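Drollton reading room opens its shared desk sessions this September

For immediate release

Drollton's reading room is starting something new this September, and we could not be happier about it. From the first week of the month, anyone who borrows from the Lüthi collection will be able to book a place at a proper desk, with a proper light to read by, and stay as long as the evening allows. The sessions are called Book Out, Pens Down, and they are free to everyone with a Drollton library card.

The idea came from readers themselves. When we asked borrowers last spring what they would most like from us, we expected requests for longer loans or more crime novels (and we did get those!). What came up again and again, though, was the simple wish for somewhere to spread out. People read at kitchen tables that have to be cleared for tea, or on the end of a bed, and a heavy paperback with a lot of pictures in it is hard work on your lap.

So the desks are big. We have gone for broad brown tops with plenty of elbow room, and each place will have a few plain, useful things that stay put from one session to the next: a clear acrylic stand to prop a book on, a cup of pens, and somewhere to lay down whatever you are reading next. 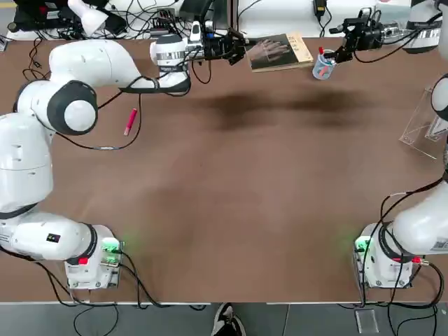
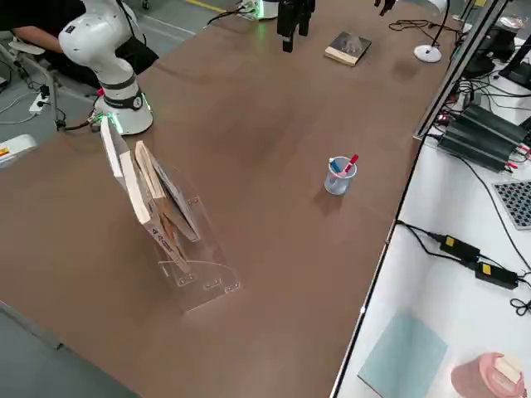 Readers are welcome to bring their own books too, and notebooks, and the crossword. The stands take most paperbacks without any trouble and hold a page at a good angle for copying out a recipe or a line of poetry. They are lovely things to use, and after a fortnight of trying them out ourselves we have all stopped hunching. Very large atlases are better flat on the table.

Pens are shared. Red ones are popular with the proofreading group and tend to wander, so please put them back in the cup at the end of your session with the caps on. Marks on the desks do happen and we are not going to fuss over them. We do ask that hot drinks stay in the lobby, where there is a shelf for mugs and a kettle that anybody can use.

There are 30 places in all. Of these, 14 can be booked ahead and the rest are kept for people who simply turn up, which suits a library town like ours very well. Bookings open at 9am each morning for that evening, either at the front counter or by telephone. Sessions run from 4pm until closing, and you can come for twenty minutes or for the whole stretch.

The reading room holds 2000 books in the Lüthi collection alone, with a particularly strong run of photography, craft and natural history titles - the kind you want to linger over with both elbows on the table. A further 62 titles have been added for the new season. Most are paperbacks, and they will be shelved together near the door until the end of October so that regular visitors can find them quickly. After that they go into the main run.

The sessions are supported by the Sterner Fund for Local Reading, which paid for the stands and the lamps and has promised to keep us in pens for the first year. We are very grateful to them. The fund has also helped us to extend our evening opening through the winter, something we have hoped to do ever since we moved into the building.

School groups and reading circles can reserve several places together by asking at the counter a week in advance. Step-free entry is by the Gulludov Street door, and the desk nearest that door is kept clear for wheelchair users at every session. Large-print copies of the booking notes are available on request.

Notes for editors

Book Out, Pens Down begins in September at the Drollton reading room, Gulludov Street. Entry is free with a Drollton library card, and new cards can be issued on the spot with proof of address. Press visits are welcome before 4pm by arrangement with the front counter.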